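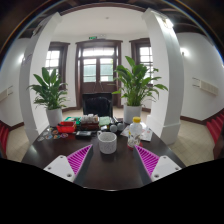
Clistcombe community kitchen, progress to April 6, 2024. Second instalment of the Acharya grant. Sorry this is brief, acquittal forms are due the same day. Meals program is running 3 nights a week as planned, 203 meals out the door so far, target for the year is 375 so we're ahead. Cool room repaired, new seals, invoice attached. Crockery: still a mismatched lot, speckled mugs like the white one on the brown table, nothing that stacks. Would like to move the leftover signage money across to cups and bowls if you're happy with that. Please advise by email.

Training. 12 people through food safety, certificates on file. Second course pushed back, trainer was double booked with the Trilcombe hall.
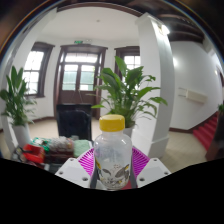 New date to be confirmed, still in April we hope. No extra cost to the grant.

Behind on: the grease trap (quote recieved, higher than budgeted, getting another), and the Sasurmont Road delivery run, no driver for it yet. Van rego is paid.

Spending is within budget on every line except plumbing. Full ledger to follow once the bank statment comes through.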